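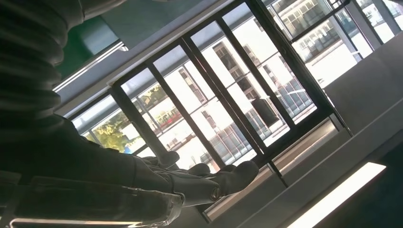 Nirnside notes, part four: timestamps

July 2018

I said in March that the next post would cover the grasp planner. It will not. Most of the time since then has gone on timestamps, and the planner has barely been touched.

The setup is the same as before. Two arms, a multi-fingered hand on each, one camera at the head and a small one at the wrist. Everything publishes to a logging process called Trorkik, which writes one file per run. A separate tool, Nosenby, reads the files back and lines the streams up for training and for replay. Both are mine, both are in C++ with a thin Python layer, and both assumed that a message's arrival time was good enough.

The fault showed up in replay. Joint positions fed back through the forward kinematics put the fingertips slightly behind where the wrist images had them, and the gap grew with arm speed. I spent several days on the hand-eye calibration first. Recalibrating moved the error a little and did not remove it. Plotting the residual against joint velocity gave a straight line, and a straight line through the origin is a delay.

There were two delays. The wrist camera driver stamped each frame when the copy into user space finished, so the stamp included exposure, transfer and whatever the scheduler felt like doing. The hand controller batched its joint states and sent them in groups, all carrying the stamp of the last one. Either would have been tolerable alone. Together they pulled in opposite directions, and the sum depended on load.

The camera side was the easier fix. The driver exposes the sensor clock, so I now record that as well as host time and fit an offset and a drift between the two over a sliding window of 2,000 frames. The minimum of the difference is used for the fit and not the mean, as transfer delay only ever adds. For the hands I had to change the message layout to carry a stamp per sample -- eight more bytes each, and nothing downstream noticed apart from one parser with a hard-coded struct size.
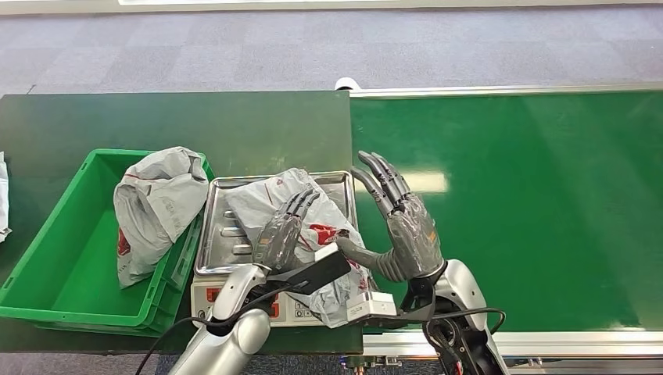

Plastic bags are a poor thing to debug against. A rigid block gives a clean contact event in the joint currents, and you can check the image stream against it by eye. A bag folds, the fingers close on very little, and the current rises over a long ramp with no obvious start. I kept the bag runs for evaluation and did all the alignment on blocks.

Nosenby also needed work. It used nearest-neighbour matching between streams, so a late joint state simply got paired with the wrong image and no warning was raised. It now interpolates joint positions to the image stamp, and refuses if the two samples either side are too far apart. Refusals are written to a side file with the run name, the stream and the gap. Of the 2,681 episodes on disk, 1,706 pass the new check without any repair. Most of the rest can be recovered by refitting the clock offset, as the raw sensor stamps were in the image headers all along and I was throwing them away at load time.

The replay residual is now flat against velocity. What remains is a constant offset, which I am willing to blame on calibration again.

Still open:

The head camera has no usable sensor clock. It gets a fixed delay measured once with a blinking LED, and the value is in a config file with a comment telling me to measure it again.

Trorkik's queue can hold up to 3,000 messages before it drops any, and it drops the oldest. For logging I would prefer it stopped the run -- a gap in the middle of a grasp is worse than no file.

The refit script is slow. It loads whole images to read a header.

The planner branch, Schumacher, still builds against the old message layout and will need a rebase before anything else happens to it.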